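Little free library on our street: what do we do with the books no one takes?

Posted by Selma Đorđević, 20 January 2018

We put up a book exchange box at the end of our road in Gorilside last April. It is a cabinet on a post with two shelves and a glass door, and the idea is the usual one, take a book and leave a book. For the first few months it went very well. People I had never spoken to stopped to chat, and the children's shelf emptied and filled again every week.

Now it is clogged. The same thrillers, diet books and old travel guides have been sitting there since the fall, and people keep leaving bags of more on the ground under it. I have 155 books in my hallway that I took out to make room. My husband is being patient but I can tell it won't last.

My questions are these. How often should I be clearing it, and is it rude to remove something a neighbor has donated? Where can the leftovers go? I called the branch library in Gedoldale and they said they only take donations for their sale, which is once a year, and they don't want anything older than ten years. And has anyone found a way to get more adults reading from it? The kids are fine. It is the grownups who look through the glass and walk on.

Also, the door sticks in wet weather, if anyone knows about that.

Živko Golob

I have looked after a box for four years, so I will take these in order.

Clearing: every two weeks. Write the month in pencil inside the back cover when a book goes in. If it has been there for two months, take it out. It isn't rude. People who leave books want the space in their own house and most of them never check on what happened after. I did get one complaint, from a man who had left his own self-published book about fishing and wanted it kept in permanently. I kept it in.

How many books: mine holds 40 if you pack it and I never let it go over 25. A full shelf is hard to browse with gloves on and the books swell against each other. When I cut the number down, more of them started leaving. Turn a couple to face outward so the cover shows.

Leftovers: try places where people have to sit and wait. The laundromat, the tire shop, the dialysis unit, the barber. Ask first and bring ten at a time, and go back to see whether they are being read before you bring ten more. Our county jail takes paperbacks but not hardcovers, and you have to drop them off at the front desk with a list of titles. Yours may have different rules. Nursing homes like large print and will say no thank you to nearly everything else. Old travel guides, diet books, and computer manuals go in the recycling. Pull off hard covers first if your town asks for that. I know it feels bad. Do it at night if you need to.

The bags on the ground: put up a sign that says "Please leave only what fits on the shelf" with a phone number. That stopped most of it for me. The rest are people who are moving, and no sign will stop them.

Adults: short books. I am serious about this. Someone who hasn't read a book since school is not going to pick up 600 pages. I keep the top shelf for anything under 200 pages, plus short stories and books of poems, and I put a strip of tape along the edge that says "Short ones." It is the shelf that moves fastest.

Azra Georgiou

I agree with most of what Živko says, but I would be slower with the pencil dates in winter. Hardly anyone stops at ours between New Year and the first warm week, and if I went by two months I would throw out half the box before anyone had a chance at it.

What worked for us with adults was giving books out by hand. Our reading group picked one title we all liked and bought 18 used copies, then each of us gave them to people we knew who didn't read much. A bus driver, my sister's mechanic, the woman who does my taxes. We wrote a note in the front saying who it was from and asking them to pass it along or leave it in the box afterward. Five copies have come back through the box so far, one of them from someone none of us had given it to, with a second note under ours. Pick something with a plot. Our first choice was a novel where a family spends a summer being sad at a lake, and I don't think many people got to the end of it.

If you want to do this with new copies it gets expensive. We spent $219 the one time we tried. Library sales on the last afternoon are the way to go, when they let you fill a bag.

One more thing about the leftovers. A school in Gedoldale took all our cookbooks for their family and consumer class, so it is worth asking teachers directly instead of the office.

Erhan Yurt

The door sticks because the wood is swelling. Take it off, sand the edge on the latch side, and seal it, including the top and bottom edges where most people forget. Wait for a dry spell. Candle wax on the edge will get you through until then.

I wouldn't bother with lights. A lot of people add them.

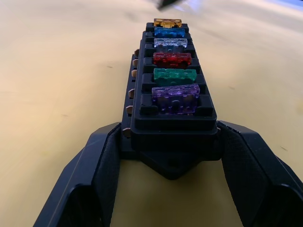
Black fuse block, with the mounting flange at one end.

As for books I don't really know. My wife puts hers in the box at the park and comes home with the same number, so I can't say it has helped us. She likes the mysteries.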